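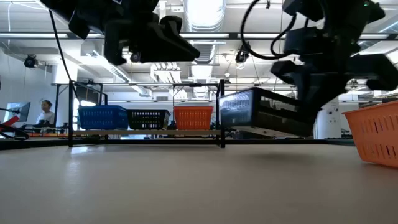

Small-parts baskets at Ruvcombe

Oct 12, 2025 | Wim Hermans

Last updated: December

The storage at Ruvcombe was redone over winter and a few people from the other sites have asked how the baskets are set up. This page covers the table shelf, the baskets that live on it and what goes in each colour. The long version is in the stores folder, under Rekotier.

The shelf

A black metal frame in thin square tubing, with a light wooden board across the lower level. It stands directly on the table, so the baskets are within reach from a stool or standing up.

The board came with the second frame. The first one had wire shelves and small baskets rocked on them every time something was pulled out. Wood is easier to wipe down and takes a label.

Three in a row

Blue on the left, black in the middle, orange on the right. The order has stayed the same since we started, and it matches the wall chart by the sink. If you take one down, put it back in the same spot even if you have emptied it.

The baskets are all plastic, rectangular and open on top, with slots in the sides. They are close enough in size that any of them will sit anywhere on the board, so colour is the only thing telling you where one belongs.

Blue

Incoming. Anything that has arrived and has not been checked against the packing slip goes in here, including returns from Karam. Nothing gets used straight out of blue. If you are in a hurry, check the slip first and move the bag across yourself.

Black

Checked stock for the current job. Black gets handled more than the other two, going back and forth to the table all day. We keep two in circulation, so a full one can come across to the table without leaving the job short.

Please don't overfill it. Bags stacked above the rim slide off when the basket is tilted, and I have picked enough washers out of the floor drain for one year.

Orange

Leftovers and odds and ends going back to the main store. Orange is emptied when it is full or at the end of the job, whichever comes first. Part bags need the count written on the outside. A bag with no count gets recounted by whoever brought it back.

There is more than one orange basket because a long job can throw up a lot of part bags. The extra one sits on the table, off to the side, and follows the same rules as the one on the shelf.

Slots

The slots are handy for seeing whether a basket has anything left in it, and they let the dust fall through. They also let small screws fall through. Loose hardware has to be bagged or put in a lidded tub before it goes into any basket, whatever the colour.

A cardboard liner was tried for a while. It went soft at the corners and hid the contents, so we went back to bags.

The table

Smooth top, pale grey-beige. We picked a light colour so that dark parts show up on it, and it has been good for that. Clear and white parts are harder to find, and for those there is a dark mat in the bottom drawer.

Keep the strip in front of the shelf free for putting a basket down. Coffee goes on the side bench.

Moving a basket

Lift it clear of the table and set it down flat. Dragging marks the top, and the bottom edges of the older baskets are rough. I sanded the worst of them but there are a few I haven't got to yet.

Counting

At the last stocktake we went through 1,314 bagged items across the whole store, up from 1,020 at the one before. Of those, 276 had been put in the wrong colour or had no count on the bag. That sounds like a lot, and most of it was one delivery from Conda that was unpacked straight into black while I was away.

The next stocktake will be done the same way, one colour at a time, starting with blue.

Labels

Labels go on the front edge of the board and not on the baskets. The baskets get washed and swapped between sites, and we kept ending up with a basket that said one thing and held another. Paper tape works well enough. The printed labels peel if they get damp.

Washing

Warm water and dish detergent, then upside down on the rack overnight. The slots hold grit, so use the small brush. They can go back on the shelf in the morning if they are dry on the inside corners – that is where the water sits. Stack them by colour if they are waiting for a wash, and keep the stack off the table.

Things still to sort out

– A second board for the frame, one level up. The timber is cut but needs sealing.
– A lidded tub for each colour. We have lids for blue only.
– A proper home for the packing slips, which are in a bulldog clip on the side bench for now.

Spare baskets

Spares are in the cupboard under the stairs, nested by colour. If you take the last one of any colour, write it on the sheet inside the door. Other Rekotier sites are welcome to borrow a set to try, but leave a note of what you took and bring back the same colours.

Added December: the second board is sealed and ready to fit. The tubs are still on order.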